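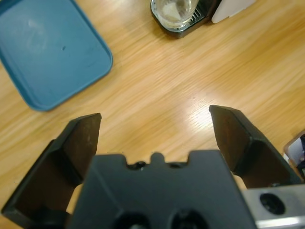
Honeylyn Sison wrote in to ask if the tray has to live on the left, as she pours with her left hand and keeps knocking it. No, Honeylyn, it doesn't! Swap sides if you like, just read every "left" below as "right" and you'll be fine. I'm right-handed and I wrote this guide at my own table, so that's how it came out.

Section 2: Setting up the drinks corner

I'm assuming you've done the unboxing in Section 1 and your Vavora is sitting somewhere with the tape off and the leaflet lost. You'll want a cloth, a jug of fresh water, one clear glass and a tray with a raised rim (mine is blue plastic, and I'm very fond of it).

1. Clear the tabletop and wipe it down with a damp cloth, then go over it again with a dry one. If you have a wood top like mine, wipe along the grain.

2. Put the machine at the back of the table with the drip area facing you. Check that the cord gets to the outlet without stretching across the front. Mine didn't the first time, so I ended up turning the whole table around, which I should've done before I put anything on it.

3. Look up. The water lid opens upward, and with the machine under a shelf you need 52 cm from the tabletop to the underside of the shelf. Measure it before you fill anything.

CAUTION: Don't plug in yet. Fill first, then plug in, and keep the jug well away from the outlet while you pour.

4. Lift out the tank, rinse it, fill it to the line and push it back until it clicks. It's a pretty feeble click. If you're not sure you heard it, give the tank a little tug.

5. Set the tray to the left of the machine with a hand's width between them. Spoons, pods, sugar packets, whatever you like goes in there. I started out with everything loose on the table and spent my mornings chasing sugar around, so the tray stays!

6. Stand your glass in the middle of the drip area. For the rinse cycle I like a clear one, as you can see what's coming out. Use glass that's marked safe for hot drinks, please, and skip anything with a chip in the rim.

7. Plug in, switch on and hold the big button until the light blinks. The rinse runs by itself. Empty the glass when it stops, then run it again, 2 rinses in all.

NOTE: The first rinse can come out pale or a bit foamy. Mine did both. If it's still foamy after the second, run one more, and if that doesn't clear it, go to Section 6.

CAUTION: Let the machine sit for 15 minutes after the last rinse before you take the drip area off to wash it. The silver rim holds its heat longer than you'd think (ask my thumb).

8. Slide out the drip area, tip it into the sink, wash it with dish soap and put it back dry.

Where everything else goes

Keep the front of the table open. You need somewhere to put a full cup down, and it's so tempting to fill that space with a cookie jar. Picture frames and other little things that don't like splashes are happier out toward the far side. Paper filters, if you use them, belong in a drawer.

Renato Bañez tells me he lines his tray with a folded dish towel so the spoons don't rattle. I tried it and liked it, but the towel does need washing every couple of days or it starts to smell like old milk.

Once the drip area is back in, you're ready for Section 3, where we make the first real cup and mess with the strength setting.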